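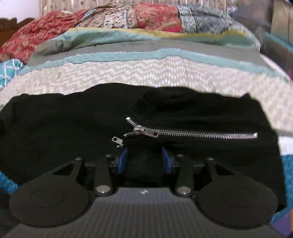 Gripper 3 with both blue pads fitted, open over a zip on black fabric.

December 28, 2018
By Jarlath Tully

The hand-held gripper is back in use after its service. Rommel Layug changed both pads, tightened the pivot screws and cleaned the linkage. The job took about 20 minutes.

We have logged 231 grasps on zips and pull tabs since April. The old pads had started to slip on small metal tabs. We have 2 spare pairs left and have asked Seltex to quote for more.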